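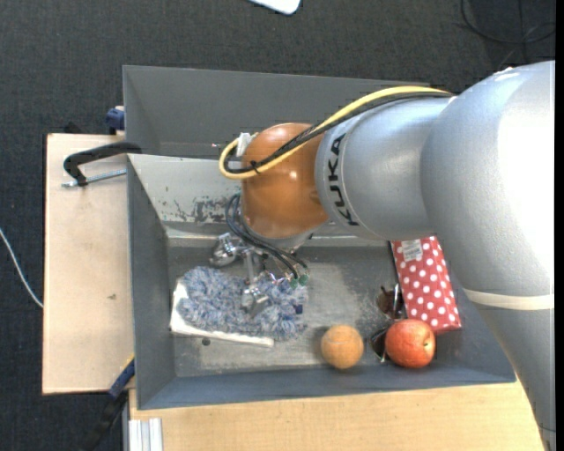 KUKA arm over the front bin, with mixed objects for picking.

Mamivico: bin picking data with regrasp labels

Version of March 22, 2025

Mamivico is the data set behind our regrasp method, Lultau. The question of the work is simple: when the first grasp in a cluttered bin fails, should the arm try again at the same place, or choose another object?

Contents

The release has 81 sessions, divided into 3 folders by difficulty. Soft objects, such as the shaggy mop-like textile, are mixed with a ball, fruit and packages. Each attempt has a grasp pose, the joint states and a label (held, dropped, missed).

Result

On the test folder, Lultau needed 11 percent fewer attempts than our baseline Greltow, which always takes the highest score. Most of the gain comes from textiles – on hard objects both methods are almost equal.

Known problems

The time stamps of the gripper are late by 20 ms in the first folder. We did not correct them, please shift them before training. Labels were given by one person only, so "dropped" and "missed" are sometimes confused.

Use

Run the Boonchu loader from the main folder. It reads one session at a time and needs no GPU. Research use only.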